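Welus opens its simulated handling examples to outside teams

Dorkby, October. Welus, the automation firm based in Dorkby, is making its first collection of simulated handling examples available to other developers. The collection was built over the summer under the Floltidstead project and holds 811 recorded runs. Of these, 741 passed checking and will be used to train the firm's own learning system. The remaining runs are included in a separate folder, marked as rejected, with a short note on each.

Every run was made in a computer-rendered room. An operator steers a simulated arm from a desk, and the software stores the joint positions, the commands sent and the rendered views. A run lasts about 90 seconds. Operators work in pairs and swap over at the end of each batch, and the start position of the parts is changed between runs so that the system does not learn a single layout.

The current batch deals with small parts on a flat tray. The arm is mounted on a block on a white table, and its tapered tip is brought down over a row of green pieces. Floor and wall colours are altered in later batches, as are the lighting and the height of the viewpoint.
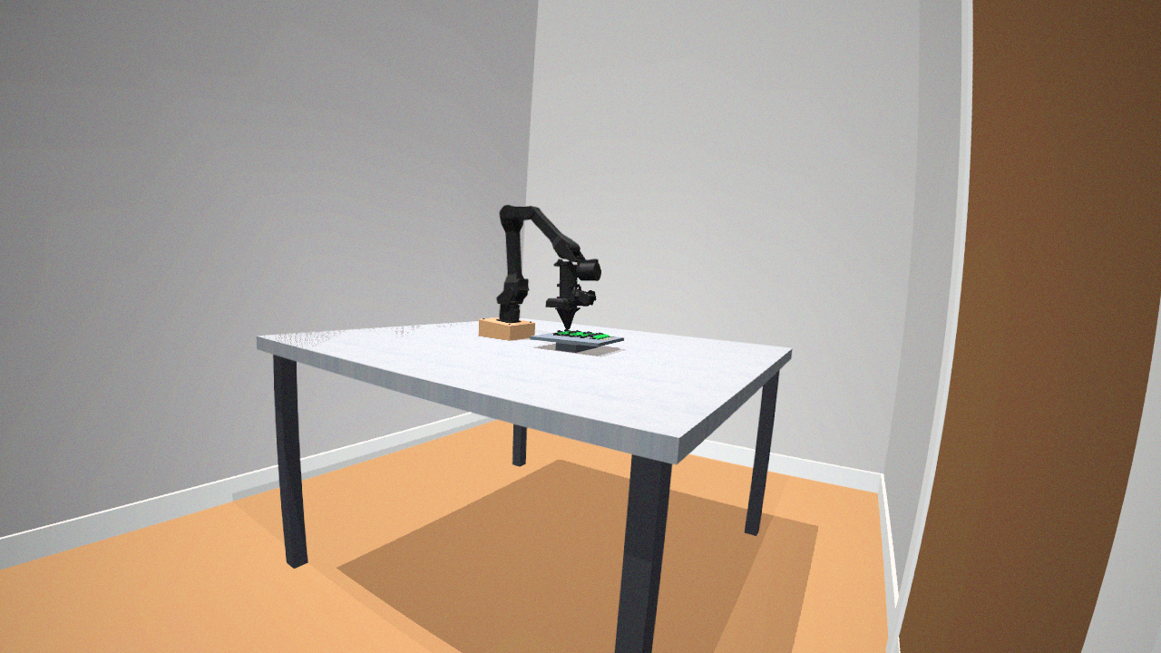
Bermúdez, the project's partner for testing, said that simulated runs were useful only if the rejected ones were kept as well, and that it had asked for them to be part of the release from the start. It added that its own engineers would compare the trained system with one given only the checked runs, and would report the results to Welus in the spring.

Three further batches are planned. The first covers stacking, the second covers sorting by size, and the third repeats the tray work with a different arm. Each will go through the same checks before it is added.

The files can be requested from the Floltidstead project office at Welus. Teams are asked to state what they intend to train and whether they need the rendered views or the motion records alone. There is no charge for research use.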